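Questions and Answers about the Dakham Night Delivery Kit

This page collects the questions we receive most often about the Dakham kit, which turns our small sidewalk and street robot into a machine that can work after dark. If you are only interested in the daytime model, please see the Odance page, where the answers are shorter.

What is in the kit?

You receive the front camera head with its bracket, the control box, a sealed battery, two cable sets and a memory card with the driving software already installed. The robot base is sold separately. If you own an Odance base from us, the kit fits on it without drilling.

What does it cost?

The kit is 2,775 dollars. The price includes the first year of software updates, but it does not include shipping or the base. We do not offer a monthly plan for buying the kit. We do rent it, see further down.

Can the robot drive in full darkness?

No, and we ask you not to try this. The camera needs some light from the surroundings. A residential street with one working lamp in view is normally sufficient. A park path with no lamp at all is not. The kit has no headlight of its own, and adding a strong bicycle light at the front makes the result worse in most cases, as the near ground becomes too bright and everything behind it becomes black.

How good is the picture at night?

It is less sharp than many customers expect from the daytime pictures. In low light the camera must keep its shutter open for longer, and while the robot is moving or turning this gives blur. On one street we can have a lamp with a wide glow, walls on the left which are only gray streaks, and still a clear difference between the pavement and the darker verge. For driving, this difference is the important thing.
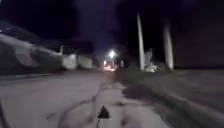 The software does not need to read a house number or recognize what kind of tree it passes. It asks where the open surface is, where the surface ends, and if something is standing or moving on it. When the answer is uncertain, the robot slows down first and stops second. You can change how early it slows down in the menu called Caution. We deliver it on level 6, and for night work we advise you to leave it there.

Does the road need painted lines?

No. Many quiet streets have none, and the kit was prepared with such streets in mind. It uses the curb, the change of surface at the roadside and the general direction in which the street narrows. On a very wide paved area, for example a large parking lot, these hints are missing and the robot may ask for a remote operator.

What about marks on the ground, such as tire marks or repaired cracks?

In the older software these were a real problem. A long dark curve on the pavement could be understood as an edge, and the robot followed it for a short distance. The April update improved this a lot. It still happens sometimes on wet ground. If you see it, please press the Report button in the app, so that we receive the recording of the last 30 seconds.

Do street lamps blind the camera?

A lamp that is directly ahead and close takes a large part of the upper picture. The lower part, where the road is, usually remains usable. We recommend tilting the camera head down by 9 degrees from the level position. There is a small mark on the bracket for this. With more tilt than this, the robot sees parked cars too late.

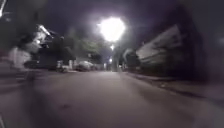

One reader of this page, Ollov, wrote to us that the mark is hard to find once the bracket is mounted, and that it would be better to print it on both sides. We agree with this. Ollov also mentioned that after a tilt change the app does not remind you to calibrate again, and that two nights of deliveries went badly before the reason was found. The reminder is on our list. Until it is ready, please open Settings, then Camera, then Calibrate, each time you touch the head.

How does it pass parked vehicles?

It keeps a fixed side distance and reduces its speed along the whole row, including the gaps. It cannot know if a door will open. Dark cars under trees are the most difficult case for any camera, and also for ours. If your route has a long row of parking on one side, set the route on the other side where local rules permit this.

What does the robot do when people are on the road?

It slows down when it finds a person ahead, and it waits if the free space is too narrow. This is the same at day and at night, but at night the distance at which a person is found becomes shorter. Pale clothes help, and dark clothes beside a dark car do not.

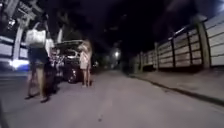 For this reason the top speed is limited automatically when the camera reports low light. The limit cannot be switched off by the customer. We sometimes get angry messages about it from restaurants on a Friday type of evening, when every minute counts, and we understand them, but the limit will stay.

Are faces recorded?

The recordings stay in the control box and are written over, unless you press Report. Before a reported recording is stored by us, faces and license plates are covered by software. Please check also the rules of your own town, as these are different from place to place.

Can I rent the kit before I buy?

Yes, through our partner Hinojosa. The shortest rental is two weeks. If you buy afterward, half of the rental is taken off the price.

What is not covered by the warranty?

Water in a control box that was opened, broken brackets after a fall from a curb, and batteries charged with a foreign charger. Scratches on the lens are also not covered, but a replacement glass is cheap and you can change it yourself with the small key from the box.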